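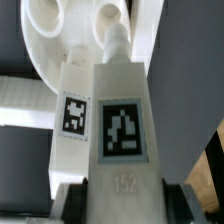
Figure 19. White printed part, matte surface, with faint horizontal print lines and light smudges.

19. Surface finish and cleaning of parts

This section applies to parts printed on the Mollholm 349 in standard filament. For flexible filament, see the sheet packed with the spool.

19.1 Print lines

Horizontal lines are normal on vertical walls. Their visibility depends on layer height, wall speed and the color of the filament. Matte filament hides them better than glossy filament under direct light.

If the lines are uneven or have a visible step, check the following before changing any slicer settings:

1. Turn the printer off and let the nozzle cool completely.
2. Push the bed gently front to back. There should be no play.
3. Check both belts for slack. Adjust with the supplied hex key, a quarter turn at a time.
4. Wipe the vertical screws with a dry cloth and apply the supplied grease.
5. Restart the printer, run Axis Check from the Service menu, and print the test column from the memory card.

Note: The test column takes 2 hours at default settings. Do not scale it. The result cannot be compared with the chart in Appendix B if the height has been changed.

If the step appears at the same height on every test column, the fault is in the vertical screw. If it moves from print to print, suspect the filament feed.

19.2 Removing smudges and dust

1. Leave the part on the plate until the display shows Plate Cool.
2. Flex the plate and lift the part off. Handle it by an inside face where possible.
3. Brush off dust with a soft, dry brush.
4. Wipe with a damp cloth and a drop of dish soap, working along the print lines.
5. Dry with a clean cloth.

CAUTION: Do not use acetone or paint thinner. Both can soften or stain the surface, and the vapor is flammable.

Labels should be applied after cleaning – adhesive holds poorly on a dusty wall.

19.3 Sanding

Sand only if the part will be painted. Sanding leaves pale scratches on dark filament that washing does not remove.

1. Clamp the part lightly, with cloth between it and the jaws.
2. Wet-sand with medium paper, then fine.
3. Rinse, dry, and apply 2 thin coats of primer.

WARNING: Wear a dust mask and eye protection. Do not sand near the printer; dust on the rails voids the rail warranty.

For paint compatibility, refer to the Kassa primer table in Appendix C.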